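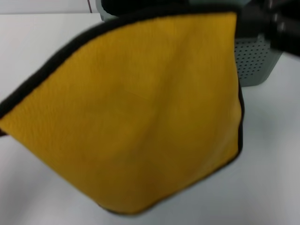 ## Cloth day at Harasym

Yellow microfiber, with the dark piping around it, up in the air over the pale tabletop. I love this color! It's closer to mustard than lemon, and the gray bin with all the little round holes makes it look even warmer.

We finally got through the whole cleaning cupboard on Sep 4, 2025, and I'm so happy with it. 165 cloths came off the shelves (Leokadia kept the tally on the back of an envelope) and every single one got shaken out, looked over and folded.

A few notes for anyone who wants to do the same:

- **Keepers:** 54 of them, soft and still a bit fuzzy. Oliwia folds hers in thirds and then in half – they stand up beautifully in a bin that way.
- **Rags:** anything with a frayed edge went to Hubert for the bikes. He was thrilled.
- **Bins with holes:** my favorite kind for cloths, as a damp one can air out a little. The solid boxes are fine for sponges.
- **Washing:** warm water, no fabric softener, and please keep them away from the fluffy towels!

The hooks by the sink are still to do. Jadwiga wants 12 of them in one long row and I'd rather have two short ones – we'll try hers first.

Barbara Makowska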